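Preguntas frecuentes – Recogida de objetos sueltos Edstead

¿Qué se puede traer?
Cosas pequeñas de casa. Vasos de plástico, piezas de juguete, cepillos, soportes sin pareja. Limpio, porfavor.

¿Y ropa?
No. Textil, en Grudemo.

¿Hay límite de peso?
15 kg por entrega. Si traes más, escribe antes y lo vemos.

¿Cuánto cuesta?
Nada para particulares. Empresas – 94 euros al mes, recogida incluida.

¿Tengo que separar por materiales?
No hace falta. Duro con duro, blando con blando y ya. El vidrio no lo cogemos, ni roto ni entero.

¿Dónde acaba todo?
Lo que sirve va a las cajas de segunda mano de Wokstead, 510 cajas repartidas desde julio. Lo demás, a reciclaje.

¿Cómo van las cosas dentro de la cubeta?
Sueltas, sin bolsa, en la cubeta de chapa. Pocas cada vez y que no se monten mucho. Vasos tumbados, vale. Un vaso verde, otro transparente, un bloque de juguete amarillo anaranjado, una pieza negra de plástico – todo junto sin problema.
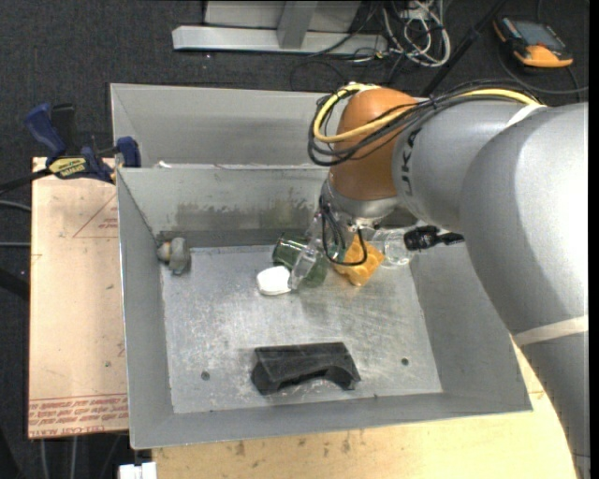
¿Puedo recuperar algo que entregué por error?
Sí, si avisas en 24 horas. Despues ya no prometemos nada.

¿Con quién hablo?
Shaimaa El Fassi, mostrador de entrada. Mejor por correo – el teléfono comunica casi siempre.

Actualizado: 30 de noviembre de 2025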